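Home | Tickets | Rigs | Help
4 min read

Ticket: Kirgate rice-pour set, episodes missing from export
Opened by: Gilmar Figueiredo
Status: waiting on one check

Hi all! The pour task is coming along really well and I'm excited to get this set finished, but the export is dropping episodes. We recorded 100 with the cup and steel bowl, and only 760 MB landed on the share when I'd expect about 4000. 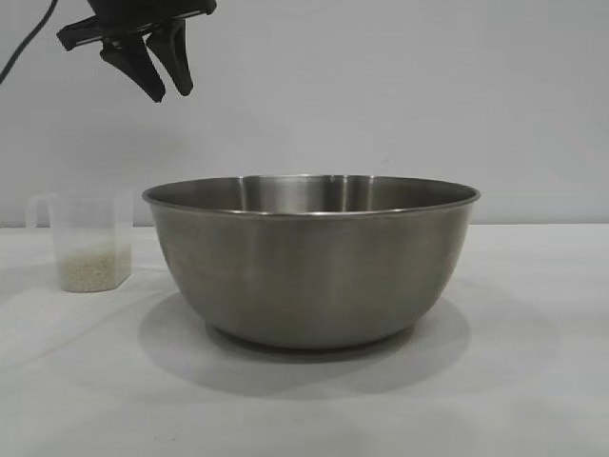
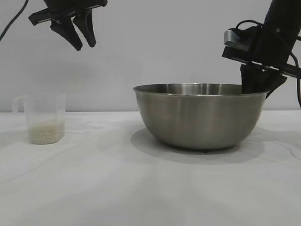
What I've tried so far:

- Restarted the Hikness recorder. No change.
- Ran the Berkora export on a single episode. Perfect file, all joint data there!
- Ran it on the whole batch. It stops early with no error, every time at the same episode.
- Opened that episode by hand. The left arm log is fine, the right arm log has a gap in its timestamps.

So I think the exporter hits the gap and quits quietly - it should skip the episode and carry on. I turned on "skip bad episodes" in the Quinlan settings and the next run went straight past it. Lovely to watch!

Still open: 4 more episodes got flagged on that run, and I'd like someone to look at them before we throw them out. Good two-arm pours take a while to collect and I'd hate to lose any. Please don't change the recorder clock until I've copied the raw logs this afternoon.

We use cookies to keep you signed in. Accept | Settings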